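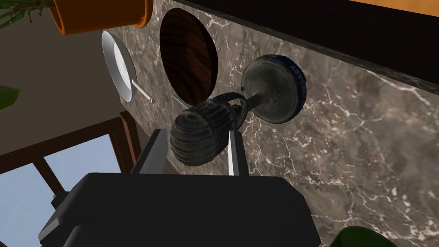 Resealing brown marble: impregnator only, or hone first?

Kitchen Surfaces > Natural Stone
Started 2025-06-24

slabside
Brown marble with thin white veins, installed in January by Khamphan in Andavville. Polished finish. The fabricator applied one coat of Esonura before delivery and left no paperwork on dwell time or coverage. Water now darkens the stone near the sink in under 20 minutes. There are also dull spots where lemon juice sat. Khamphan quoted $649 to hone the whole run and reseal it. Is the honing necessary, or can I put down another coat of impregnator and be done?

calcite_bench
Two separate problems. Darkening is absorption, and sealer addresses it. The dull spots are etching: acid has dissolved a little of the calcite at the surface and changed how it reflects light. An impregnating sealer sits in the pores and does nothing for that. If you can live with the etches, clean, dry, seal, done.

tworail
Agree on the diagnosis, disagree on the conclusion. If you plan to hone within the next few years, do it before sealing. Honing removes the top layer of stone and some of the sealer with it, so you would be paying for product twice.

slabside
What grit would they stop at? The quote says "satin" and nothing else.

tworail
Varies by shop. Ours stops at 900 on dark marble. Coarser than that and brown goes chalky under window light. Ask for a number in writing, and ask for a test patch behind the faucet.

dampcourse
I would not hone a counter that is five months old over a few lemon marks. Marble polishing powder and a felt pad will bring back small etches on a polished finish. Work it wet, low speed, keep it moving. It won't help on a honed finish, so once you go satin you give up that repair.

tworail
Powder works on one spot. On several it leaves halos, and on a dark slab you will see every one of them at a low angle. I have been called in to correct that more often than I have been called in for the etches.

dampcourse
Halos come from too little water or too small a pad. Feather the edges.

calcite_bench
slabside, what are you cleaning with? A residue can give you uneven sealer uptake. Also, which way do the veins run at the sink? Open veins take up water faster than the field.

slabside
Histoner daily spray, diluted as per the label. Veins are thin and branch in every direction, no main run. I can't feel them with a fingernail. The darkening starts in the brown areas and the veins stay light.

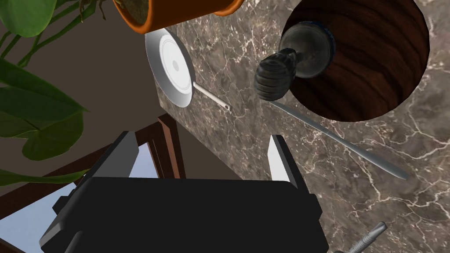 calcite_bench: In that case the field is thirsty and the veins are tight. Strip the cleaner residue with a neutral stone soap, rinse twice, and let the counter dry overnight with the window open. Apply sealer thin, wait 5 minutes, wipe off everything that has not gone in. Do a second coat if a water drop still darkens the stone the next day.

tworail
Longer dwell on that product if the room is cold. Otherwise fine.

slabside
I'll do the strip and reseal, and try the powder on the one mark by the stove. Holding the quote until I see how the spot looks at a low angle.

dampcourse
Powder before sealer. Rinse the slurry out completely or you will seal it in.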